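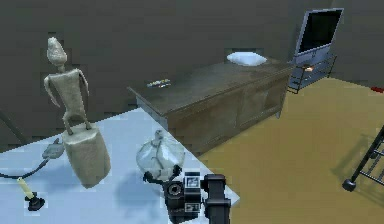
# Plakwood craft hall to reopen in March with 27 workspaces

**Plakwood, 2 December 2024**

The former Kleinschmidt seed warehouse in Plakwood will reopen in March as a craft hall for makers in stone, glass and clay. Building work on the ground floor has finished and applications for workspace open today.

The hall is run by Zadholm, a non-profit company that already lets studios in the town. It will hold 27 workspaces on two floors, a shared kiln room, a stone yard with a covered saw bench, and a shop facing the street. Seven of the spaces are set aside for people in their first year of trading, who will pay half rent until the year is up.

Niamh Mac Giolla, director of Zadholm, said: "We have had a waiting list for studios for as long as I've worked here. Stone carvers have the hardest time of it. They make dust and noise and most landlords don't want them. The yard at the back was the main reason we took this building."

The warehouse was last used for storing seed and had been shut for several years. Zadholm has replaced the roof, put in a goods lift and rebuilt the loading door on the north side. The old sack hoist is still in place above the stairwell and will stay there, though it will not be used.

Upstairs rooms will suit lighter work such as jewellery, lampworked glass and small carving. Heavier work will be kept to the ground floor, where the concrete was relaid. Extraction has been fitted in the stone and clay rooms. Tenants will have access from early morning until late evening, and power tools must be off by 7pm under the terms agreed with neighbours.

The shop will be managed by Luda, which runs a gallery in the town and will take a commission on sales. Tenants can sell through the shop or deal with customers themselves. Luda will also put on a changing display of small figures, vessels and other tabletop pieces, with room for 200 items at a time. Makers who do not rent space in the hall may submit work for the display.

"People come in wanting a present and they want something they can carry home," Ms Mac Giolla said. "We'd like them to be able to walk through and meet the person who made it."

Evening classes in hand building and letter cutting will start after the hall opens. Dates and prices will be given out later.

Application forms can be collected from the Zadholm office in Plakwood. Applicants should include a short note on the work they do, the tools they use and how much floor space they need.

**ENDS**

**Notes to editors**

- The building has 2000 square metres of floor space, including the shop.
- Press visits can be arranged through the Zadholm office. Visitors to the stone yard will need sturdy shoes.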